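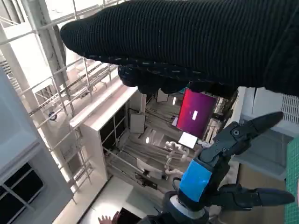 What should I do if the gripper stops and will not open?

Press the stop button, keep your hands away from the fingers, and follow the steps in section 5.1. Do not pull the fingers apart by hand while the arm has power.

5.1 Clearing a jaw stall

A jaw stall is reported as code 900 on the Clamel controller. The arm holds its last position and the jaws stay closed on whatever they were holding. The arm can move again without warning if the fault is cleared from another station.

CAUTION: Fingers, pivots and screws are pinch points. Remove loose gloves and roll up long sleeves before you reach for the gripper.

1. Press the stop button and wait for the status light to turn solid red.
2. Tell anyone else at the station that you are working on the arm. Only one person clears the fault.
3. Support the object in the jaws from below with a tray.
4. Switch the controller to Service. Wait 5 seconds.
5. Press and hold Release. The jaws open slowly. Let go of the key to stop them at any point.
6. Take the object away and look for material stuck between the fingers.
7. Switch back to Run and do one open and close cycle with nothing in the jaws.

Note: If Release has no effect after 2 tries, turn off main power and tag the arm out. Do not keep trying. Report the fault to Costel Vasiliu at Brurnano with the serial number of the gripper.

5.2 Stalls caused by the wrist cable
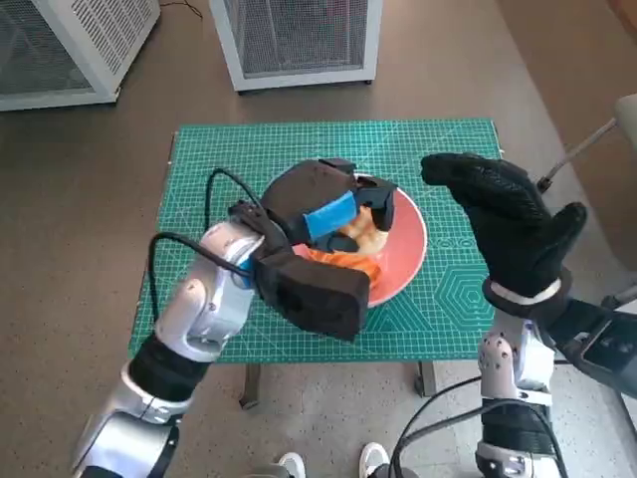

Most repeat stalls come from the cable and clear up once it is routed again. If the loop is too tight, it pulls on the connector when the wrist turns, and the controller loses the jaw position for a moment. If it is too long, it can drop between the jaws. With the gripper over a plate and food held in the jaws, the cable should still have room to come out of the wrist and arc over the side of the gripper, as it does on the left arm. Check it at the lowest working position as well as at rest.

1. Turn off main power.
2. Unclip the cable at the forearm and pull it back until the loop clears the jaws.
3. Refit the clip. Turn the wrist by hand to both ends of its travel.
4. Look at the connector. Replace the cable, part 2675, if the jacket is split.
5. Restore power and repeat step 7 of section 5.1.

Note: Log each stall in the station record, including those that clear on the first try. Radu Onu reviews the records in July.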